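Equipment review: Ridusero hand-held demonstration gripper
Prepared for the Lerkik Manipulation Programme
Reviewer: Wael Fawzy
9 Dec 2020

The programme assessed the Ridusero as a means of recording human demonstrations for policy training on soft household items. Operators completed 458 demonstrations over textured fabric, where earlier parallel-jaw tools had performed poorly.
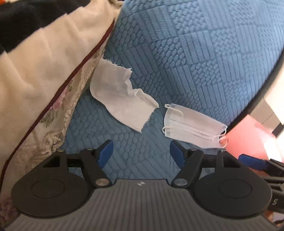
Figure 1. Jaws open over ribbed blue fabric, with a pleated face mask and a torn piece of white material.

Thin items proved the most demanding category. The policy trained on the full set lifted flat items in 60 per cent of trials, against 33 per cent for the Gorex baseline. Most failures occurred when the pads closed on the cover as well as the target. Reto Lüthi, who led the training work, attributes much of the improvement to varied backgrounds in the demonstrations.

Plush items gave the stronger result, at 75 per cent.
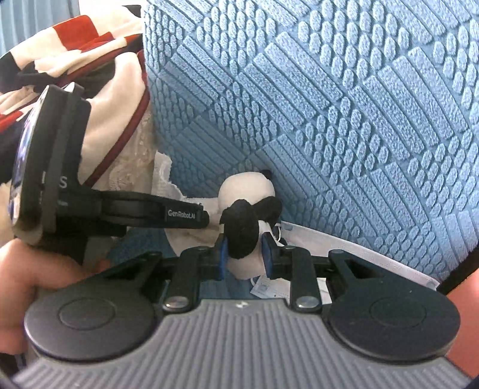 Figure 2. Black-and-white plush toy at the fingertips, with a second device at left.

The linkage is smooth and the pads are generously sized. Operators reported wrist fatigue in longer sessions, and the grey ribbed body is wider than smaller hands would favour. Calibration instructions are brief and should be revised.

The Ridusero is recommended for soft-object studies. Its use with rigid items was not assessed and will be considered with the Hegazy test set.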